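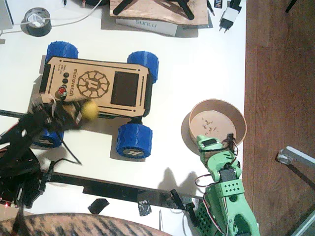 Bench, microverch car with the blue wheels, yellow ball.

## Compressed air: leak survey and dryer notes

May 31, 2019

Carrying on from the March entry. The open question was why the compressor runs overnight with every tool shut off. In March I blamed the check valve. The valve was swapped, the overnight running got shorter but did not stop, so the rest of the loss is in the distribution.

Method, so it can be repeated. All drops closed at the wall, tools unplugged, receiver pumped to cut-out, compressor isolated at the disconnect. Gauge read at the start and again after 40 minutes. Then the same test with the main header valve closed, so only the receiver, the dryer and the short run between them are under pressure. The difference between the two tests is what the header and drops are losing.

Result: with the header closed the needle barely moved. With the header open it fell well below the cut-in point. The receiver and its fittings are good enough to leave alone. The header is not.

Went along the header with the Flistell ultrasonic probe first and then with soap solution at anything suspicious. The probe is fast but picks up reflections from the ductwork near the ceiling, and two of the spots it flagged were clean under soap. Soap decides. The probe is also useless with the fume hood running. Turn the hood off at the panel, and turn it back on afterwards.

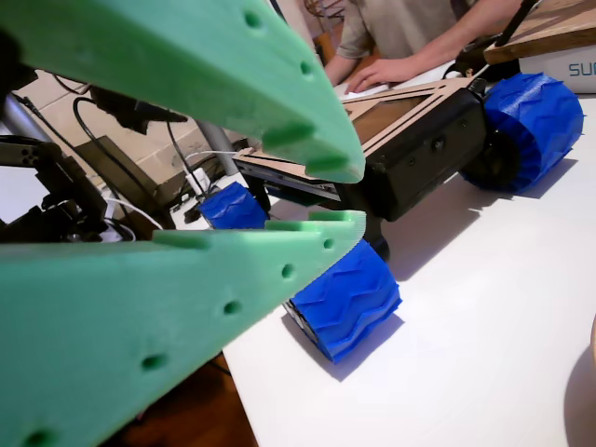
Leaks found, worst first:

- Quick coupler at the sandblaster drop. Audible without the probe once the hood was off. The seal has a flat spot. Replaced from the drawer.
- Union above the north door. Bubbles all the way around. It had been assembled dry. Taken apart, cleaned, resealed, no bubbles on retest.
- Drain cock at the foot of the last drop. Weeps slowly, grit on the seat. Flushed it a few times and it improved. Needs a new cock.
- Filter bowl at the paint booth regulator. Fine froth at the O-ring. The O-ring has taken a set and should come out with the next filter change.
- Push-in tube fitting at the glue station. The tube end was cut at an angle. Recut square, pushed home, leak gone.

The last one is a habit problem. Nylon tube gets cut with side cutters, the end goes oval, and the fitting seals on part of the circumference only. The tube cutter is hanging on the board to the left of the vise. Use it.

Repeated the hold test after the repairs, same interval. The needle now stays above cut-in. It is still dropping faster with the header open than closed, so there is more to find, probably in the section over the storage racks that I could not reach from the short ladder.

### Dryer

Separate problem, found while looking for the first one. There was water in the bowl at the paint booth, which should never see any. The refrigerated dryer is the Trasutent unit that came over from the Plostness building. Condenser fins were matted with sanding dust. Blew them out from the inside face with the panel off. The automatic drain was firing on its timer but nothing came out. The strainer ahead of it was plugged with brown sludge. Cleaned and reassembled, and it discharged a long slug of dirty water on the first cycle.

The sludge looks like rust and compressor oil. Rust means the header has been wet inside for a long time, and there will be loose scale moving downstream now that the air is drier. Expect the point-of-use filters to load up faster than usual for a while. Check the bowls weekly until they stay clean.

Drain timer was set to the longest interval. Moved it one step shorter. If it starts venting dry air, move it back, otherwise we have built ourselves another leak.

Note on pipe layout. Several drops are teed from the bottom of the header, so any condensate in the line goes directly to the tool. The correct arrangement is a takeoff from the top with a return bend. The drops on the south wall, added later, were done properly and their bowls are dry. The older ones along the north wall are the wet ones. Rework is a half-day job per drop with the system down, so it should wait for the summer shutdown.
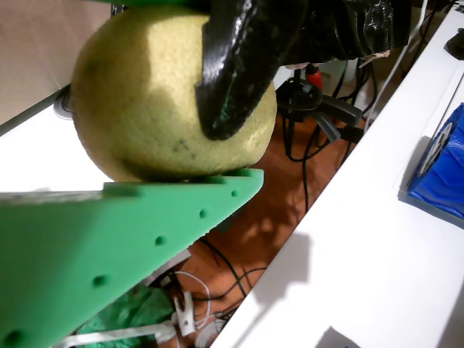
Slope is also wrong in one place. Put a level on the header at each hanger I could get to. It falls toward the far end as intended until the hanger by the electrical panel, where it sags and climbs again. That makes a low spot with no drain. Either raise the hanger or add a drip leg there. Raising the hanger is cheaper. The threaded rod has enough adjustment left.

### Pressure setting

The whole shop is run at the pressure the sandblaster wants. Nothing else needs it. Every leak flows harder at higher pressure, and so does every open blowgun. I would like to drop the header 6 psi and see who complains. If the sandblaster suffers, give it a small receiver of its own at the drop, which would also smooth out the dip that people notice at the paint booth when blasting starts.

Not doing this until the remaining leaks are found. Changing both at once would make the hold test numbers hard to compare.

### Compressor

Hour meter is at roughly 3000 since the last separator change, which is past the point where the manual wants it done. Oil is at the lower mark on the sight glass, dark but not milky. Belt has surface cracks on the inner face, tension acceptable. Intake filter dirty. Tapped it out, but it should be replaced.

The Ghoneim quote covers separator, oil, belt and intake filter as one kit. It does not include the drain cock, so order that separately, quarter-inch, brass body, and get a spare.

### To do

- Long ladder, section over the storage racks, soap test.
- New drain cock, last drop.
- O-ring, paint booth filter bowl.
- Raise hanger by the electrical panel, recheck slope.
- Order compressor kit.
- Repeat hold test with header open and closed, same interval, hood off. Write the gauge readings on the card by the receiver as well as in here. The card from March has gone missing.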